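Plorkudon, Eggplants and the Great October Clear-Out

2 October 2021

So the garden is finished. Well, finished in the sense that I have stopped pretending I'm going to weed it. The tomatoes gave up last week, the basil has gone black at the edges, and I spent this morning on my knees pulling up the bean netting with a pair of kitchen scissors because I can't find the pruners. (If you are my brother and you have the pruners, I would like the pruners.)

But I have to tell you about the eggplants, because this was finally the year! Regular readers will remember last summer, when I put in four plants and got one fruit the size of a lightbulb, and I was so proud of it that I left it on the plant too long and it turned brown and bitter and full of seeds. I ate it anyway. I had salted it and everything. It tasted like a wet cork.

This year I got serious. My neighbor Mayu Fukuda has been growing eggplants on the other side of my fence for as long as I've lived here, and every August I stand there looking over at them like a kid outside a candy store. In February I asked her straight out what she does, and she came over with a seed packet folded down to almost nothing and a list written on the back of an envelope. The variety is called Imai, a long, thin one, very dark, with tender skin. She saves her own seed now and wasn't sure where you'd buy it.

The list said: start them early, keep them warm, don't put them out until you are bored of waiting, and then wait more.

I am terrible at waiting. I started twenty seeds on top of the fridge in an old baking dish with plastic wrap over it, and I looked at them every single day, sometimes lifting the plastic to have a better look, which I know you aren't supposed to do. It took 11 days before anything came up. I had already decided they were dead and had gone so far as to look up what else I could grow in that bed. Then one morning there was this little bent green neck poking up, and by the weekend I had a whole row of them leaning toward the window.

I potted them up twice. The second time I used yogurt tubs with holes poked in the bottom, and for most of April every flat surface in my kitchen had a yogurt tub on it. We ate dinner on the couch. My husband was very good about it, apart from one evening when he moved three of them to make a sandwich and put them back in the wrong order, so after that I never knew which ones I'd fed.

They went outside at the very end of May. Mayu's went out a week and a half after mine and caught up in no time, so draw your own conclusions there.

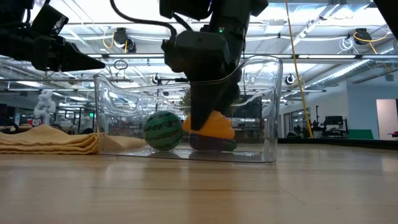
Filed under: Vegetables, Kitchen, Rambling

Now, feeding. I had been using a granular thing called Plorkudon that I bought purely because the bag was on sale and I enjoyed saying the name. It's fine. The plants got big and leafy and very handsome and then just sat there, with flowers that dropped off whenever I looked at them. I complained over the fence and Mayu asked how much I was giving them, and when I told her she laughed for quite a while. I cut it down to a light handful every other week and started watering at the base in the morning instead of waving the hose at everything after work. The next batch of flowers stuck.

I also had flea beetles. If you've never had them, they're tiny black things that jump, and they make the leaves look as if someone went at them with a hole punch. I bought a row cover called Allalance, which is a light white fabric you drape over hoops. It cost me 40 dollars for what is basically a long bedsheet, and I was grumpy about it all through June, but the leaves that grew under it came in clean. You do have to take it off when the flowers open so the bees can get in. I forgot for several days. Please don't be like me.

The first real picking was in the third week of July, and after that I couldn't keep up! They hang down under the leaves where you can't see them, so you think you've got two and then you move a branch and there's another one back there, all shiny. Mayu told me to cut them while the skin still has that gloss and your thumb leaves a mark that springs back. If the dent stays, you're late. I have repeated this to everyone who has come to the house.

I kept a tally on the side of the fridge, since I wanted proof after last year. The final count was 58. Fifty-eight! From seven plants, because I gave some seedlings away and one got sat on by the dog.

What did we do with them all? Here's the thing I made the most, and I'm writing it down mostly so I can find it again next summer.

Sticky pan eggplant

Cut three or four long thin eggplants into thick sticks, the size of a fat french fry. Toss them with a spoonful of cornstarch and a pinch of salt. Get a good layer of oil going in a wide pan, medium-high, and lay them in skin side down. Don't crowd them. I always crowd them and then I have to take half of them out again. Turn them when the skin goes a brighter purple and the cut sides are brown, then get them out onto a plate.

Pour off most of the oil. Put in a couple of cloves of garlic and a thumb of ginger, both chopped small, and let them go for half a minute. Then two spoons of soy sauce, one of rice vinegar, one of brown sugar and a splash of water. It'll bubble up fast. Eggplant back in, stir it around until it's glossy, and eat it over rice straight away. Sesame seeds on top if you have them. I had a jar at the start of summer and it was empty by Labor Day.

The other big hit was roasting them whole until they collapse, then peeling them and mashing the insides with lemon, garlic and a lot of tahini. It freezes well. I've got six tubs of it in the freezer (the same yogurt tubs, washed, with tape over the holes, and yes, one leaked onto the frozen peas). My sister wants me to try pickling the little ones, but I've never had a pickled eggplant I liked, and I've told her so, and she has sent me three recipes anyway.

I did try drying some. I borrowed a Nernex dehydrator from a friend at work and did a whole batch of slices, which took all night and made the house smell odd. I wouldn't say they were bad. They're in a jar. I soaked a few and put them in a stew and they went a bit leathery, and my husband picked them out and lined them up along the edge of his bowl without saying anything. If you know what to do with dried eggplant, I'm all ears, because it's a big jar.

Things I want to do differently next year, in no special order: fewer plants, for one. Four would be plenty for two people and a dog who doesn't like eggplant. I'm going to stake them from the start, because by August they were so heavy that two of them just lay down in the mud and I had to prop them up with a broom handle and a piece of an old crib. I want to put them in the bed by the garage where the wall holds the heat, which means the peppers have to go somewhere else, and I haven't told the peppers yet. And I'd like to try a round white kind alongside the Imai, just to see.

I left one fruit on the best plant for seed. It's turned a sort of dull brassy yellow and gone hard, and I gave it a squeeze this morning and it's getting there. Mayu says to bring it in before the first frost and let it sit on the counter until it softens, then scoop the seeds out into a bowl of water and keep the ones that sink. So there'll be a post about that later in October, if the dog doesn't get to it first.

Meanwhile the garlic needs to go in, and I haven't ordered any. Does anybody local have spare heads for planting? I can trade you for tahini dip, or for as much dried eggplant as you can carry.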